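Rasto RG-2 Linkage Screw Retrofit Kit
Part no. 509
Supplier: Tarkgate, Prandport

Service kit for two-finger grippers with external aluminum linkages. Replaces the pivot screws after a loosening fault. Supplied with screws, thread locker, a hex key and a torque card.

Fault covered

In January, two customers reported grippers that dropped soft items during bathroom cleaning work. Controller logs showed the fingers at the commanded position with normal motor current. Inspection by Arnar Riis found one inner pivot screw backed out on each unit. The play let one fingertip lag behind the other, so the grip force was uneven. Rigid parts were still held. Cloths and sponges slipped out on the loose side.

The cause was thread locker applied to oily threads at assembly. Units with fewer than 200 hours of run time showed no movement at the screws.

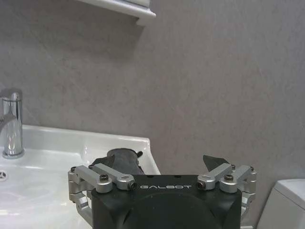
Gripper holding a soft dark gray item between sink and toilet tank. Hex-socket screws at the linkage joints.

Safety notice

Stop using the gripper if a fingertip can be moved by hand with the drive locked. A screw that comes out completely can jam the linkage and stop the fingers from opening. Remove power before clearing a jam. Do not force the fingers apart.

Fitting

1. Park the arm, open the fingers and disconnect power.
2. Replace one screw at a time. Do not remove both screws from the same link.
3. Clean the threads with the wipe supplied and let them dry.
4. Apply one drop of thread locker and tighten to the value on the torque card.
5. Leave to cure overnight before loading.
6. Run 40 open and close cycles without a load, then check each joint for play.

Inspection interval after fitting: 2000 hours.

Not suitable for grippers with riveted joints. Damaged links are not covered by this kit and must be ordered separately.

Technical contact: Albertina Peixoto, Tarkgate service desk
Notice revised Wednesday, March 29, 2023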